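Service Desk > Garment Repair > Closed Tickets > Snap and zipper faults

October
Posted by the repair desk, Budden Outerwear

Subject: Snap on black jacket will not stay closed, zipper catches below it
Item: Catau shell jacket, black
Status: Closed

Reported fault
Customer states that the second snap from the top of the storm flap opens under light pull. The zipper behind it catches a few inches below the snap and has to be backed down and run up again. Jacket was bought last fall and has been through the wash on a normal cycle. No dryer. No earlier repairs on record.

9:10 a.m.
Checked all snaps on the flap by hand. Second snap closes with a soft click and lets go with very little force. The others hold. Socket side looks normal. Stud side is slightly flattened on one edge, which fits with the snap having been closed at an angle against something hard.

9:25 a.m.
Swapped test: pressed a loose stud from the parts drawer into the customer's socket. Holds. Pressed the customer's stud into a loose socket. Does not hold. Fault is in the stud. Socket can stay.

9:40 a.m.
Zipper. Ran the slider ten times with the flap held away from the teeth. No catch. Ran it ten times with the flap hanging free. Caught four times, always at the same place. Inner edge of the flap has lifted where the topstitching has let go, and the fabric feeds into the slider. Teeth are fine. Slider is fine. Please do not order a new zipper for this one — the intake form asked for it and I have taken that line off.

10:30 a.m.
Removed old stud with end nippers, working from the back so the face fabric was not marked. The hole had stretched a little. Put a small disk of black interfacing behind it before setting the new stud. Barros hand press, small die. First stud went in crooked and was cut out again. Second one is straight.

11:15 a.m.
Restitched the flap edge with black polyester thread, starting an inch above the gap and ending an inch below it. Used the existing needle holes where they were still usable. Backstitched both ends.

11:50 a.m.
Retest. Snap holds under the same pull as its neighbors. Zipper run 20 times with the flap hanging free, no catch. Waxed the teeth lightly on the lower half.

Parts used
1 stud, black, from the Grarkarora box of 400
1 disk interfacing
Thread, black

Stock note: the Grarkarora box is now under 300. The reorder point on the shelf card says 400, so it should have been flagged before this job. Card updated and reorder placed. The supplier ships these in bags of 3,000 if we want to stop buying by the box. Left that for whoever does the next quarterly order.

Follow-up
Customer asked by phone whether the remaining snaps should be replaced as a set. Told them to leave the others alone while they hold. If another stud goes, reopen this ticket and do not start a new one, so the history stays together. Jacket folded with the flap open and the zipper halfway up, tagged, placed on the pickup rail.

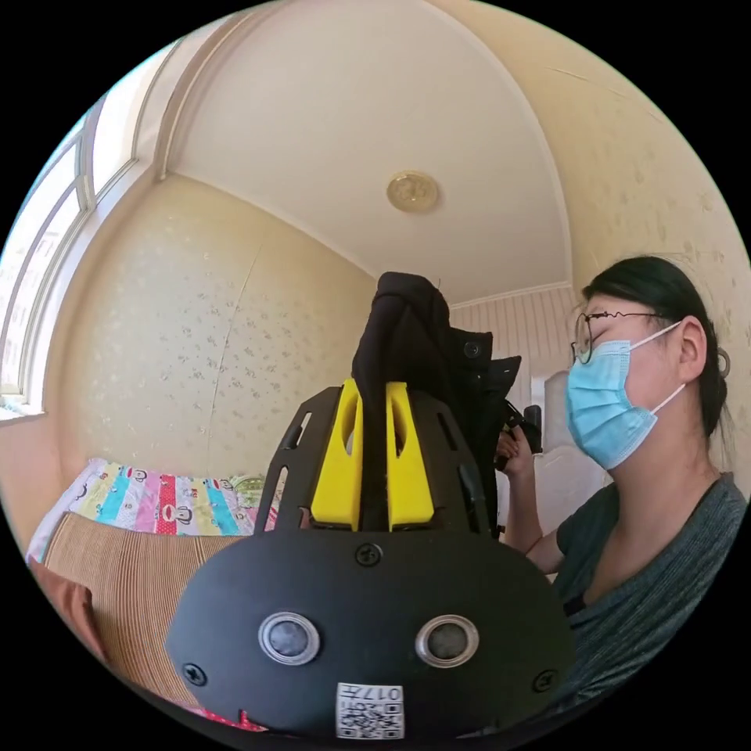
Can a loose snap be tightened without replacing it?

Sometimes, if the stud is only slightly flattened. Set it face down on a hard surface and squeeze the rim back toward round with smooth-jaw pliers, a little at a time, checking the fit after each squeeze. A stud that is cracked or visibly lopsided has to be replaced.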